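SASTLEY RALLY CLUB MANAGER: PLAYER'S GUIDE
Section 6. Setting up your first season

Welcome back. If you have come straight here from Section 1, you have skipped the install notes, and we wish you the best of luck. Everyone else should now have the game running, a profile saved and a club with no cars, no drivers and a small pile of unpaid bills. This section gets you from there to the start line of your first rally.

Set aside an evening. The steps have to be done in order the first time through, and the game will sulk if you try to hire a mechanic before you own anything for them to fix.

6.1 Naming the club

1. From the main menu, choose New Career, then Club Office.
2. Type a name for your club. You can use letters, numbers and spaces. The game will accept almost anything, and the race commentator will then attempt to pronounce it, so think of him.
3. Pick two club colours. The second is used for the car's roof and the service crew's jackets.
4. Press Confirm. Press it again when you are asked whether you are sure.

Note: The club name can't be changed once the season has begun. We get a lot of mail about this, mostly from clubs with very silly names.

6.2 Choosing a home region

There are three regions in the base game, and the one you choose sets your weather, your road surfaces and how far the truck has to drive.

Talora is dry, fast and forgiving. The roads are wide gravel and the fines for hitting fence posts are modest. Start in this region if you have never played a rally game.

Piątek is tarmac and mud in unequal amounts, and you won't know the amounts until the morning. Tire choice matters a great deal. The local repair shops are cheap, having had the practice.

Camo is forest. The roads are narrow, the light is poor and the trees are solid. Prize money is the best of the three, and you will spend it on front bumpers.

1. Open the region map.
2. Move the cursor over a region to see its calendar, then press Select.
3. Read the travel costs at the bottom of the panel. They are in small type for a reason that made sense to us in the design meeting.

Caution: Moving to another region in mid-season forfeits your points. The game asks only once.

6.3 Buying a car

Your opening budget is 848 credits. It sounds like plenty until you open the showroom.

1. Go to Garage, then Showroom, then Used.
2. Ignore New. You can't afford New.
3. Sort the list by Condition. A car's condition runs from zero to 100, and anything under 76 will need work before scrutineering will let it through the gate.
4. Select a car and press Inspect. This costs a few credits and tells you what the seller left out of the description.
5. If you still want it, press Buy.

Note: Cars marked "one careful owner" have been through the same damage generator as all the others. The label is picked at random.

New players tend to blow the whole budget on the fastest thing in the list and then find they have nothing left for tires. The rally goes ahead without you in that case, and you get to watch the results come in on the office computer. Leave yourself at least 142 credits after the purchase. That covers one set of gravel tires, the entry fee and a tank of fuel, with enough over for a sandwich, though the game doesn't simulate sandwiches.

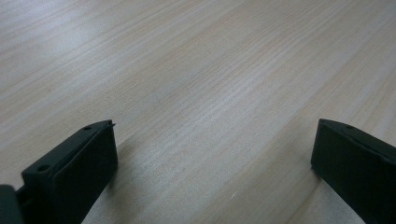 Power is worth less than it looks at this stage anyway. Your first driver will be a rookie, and a rookie in a powerful car is mostly a way of moving parts from the garage to the ditch. Pick something light with decent brakes and spend what you save on suspension.

6.4 Hiring a crew

You need a driver, a co-driver and one mechanic. The rules allow up to six people on the payroll in your first season, but wages come out after every event whether you finish it or not.

1. Open Club Office, then Staff, then Available.
2. Choose a driver first. The two numbers to look at are Pace and Patience. Pace wins stages. Patience gets the car home.
3. Choose a co-driver with a Clarity score higher than your driver's Stubbornness. If it is lower, the driver will ignore the pace notes and the co-driver will tell you all about it afterwards.
4. Choose a mechanic. Any mechanic. They are all better than having no mechanic.
5. Press Offer Contract for each. Wait for the replies, which arrive when you next advance the calendar.

Note: Drivers remember how you treat them. If you offer an insultingly low wage and are turned down, a second offer will need to be higher than the first would have been. Our lead designer, Xuelian Wei, is proud of this system and won't hear of changing it.

6.5 Setting up the controls

If you only want to run the club and let the computer drive, skip to 6.6. If you plan to take the wheel yourself on stages, do this now, in the calm of the garage.

1. Plug in your wheel or gamepad before opening the Controls menu. The game looks for devices when the menu opens and at no other time.
2. Choose Calibrate. Turn the wheel fully left, fully right, then let go.
3. Press each pedal to the floor when asked. The bars on screen should fill smoothly. If one jumps about, unplug the pedals, plug them back in and start again from step 1.
4. Set Steering Range. A smaller number makes the car twitchier. Start in the middle.
5. Bind the handbrake to something you can reach without looking. A surprising number of people bind it to the button beside Pause.
6. Press Save Profile. Backing out of the menu without saving throws away everything you have just done.

Caution: Clamp your wheel firmly to the desk before turning on force feedback. Set the strength low and raise it a bit at a time. The full setting was tuned on a steel rig by someone with large forearms.

6.6 Shakedown

The shakedown is a short practice run before each rally. It costs fuel and a little tire wear, and you should do it regardless.

1. From the calendar, choose your first event and press Travel.
2. In the service park, choose Shakedown.
3. Run the stage at a gentle pace. Listen for the co-driver. If the calls come too late, raise Call Timing by one notch. If they come so early that you have forgotten them by the corner, lower it.
4. Back in the service park, open Setup. Change one thing only, then run again.
5. When you are happy with the car, or out of patience, press Lock Setup.

Note: The three settings most worth touching are ride height, brake bias and tire choice. The differential page has eleven sliders. It is there for people who enjoy differential pages, and the defaults won't lose you a rally.

6.7 Starting the rally

1. Check the weather panel one last time.
2. Choose Begin Event.
3. At the time control, wait for the green light. Leaving early earns a penalty. Leaving late earns a smaller one, plus remarks.
4. After the last stage, drive slowly back to the service park. The rally isn't over until the car is parked, and you can still lose it on the road section. Testers have.

The game saves by itself between stages but never during one. If you quit partway through a stage, the result is recorded as a retirement and the car comes back with damage to match.

6.8 If something goes wrong

The car won't pass scrutineering: Check Condition, then check that you have fitted a tire set. Cars bought from Used come with wheels but not always with anything worth calling a tire.

The driver has not turned up: The contract reply hasn't been opened. Look in the Club Office inbox.

The co-driver is silent: Voice volume is separate from Effects volume. If voice is turned up and there is still no sound, check the co-driver's Morale.

The bank balance is below zero: You have until the next event to fix this. Sell spare parts first, then sponsorship space on the bonnet, then your dignity, which is listed under Promotional Work.

The calendar skips straight to June: This happened in versions before the 2020-03-27 update, when a club entered no events in its first month. Install the update and reload your last save. The lost weeks will come back, along with the wages owing for them.

Section 7 covers sponsors, second cars and what to do when your driver asks for more money.

Related topics
Section 1: Installing the game
Section 7: Sponsors and second cars
Section 9: Tire compounds by region
Reading pace notes
Wheel and pedal troubleshooting
Differential page, full reference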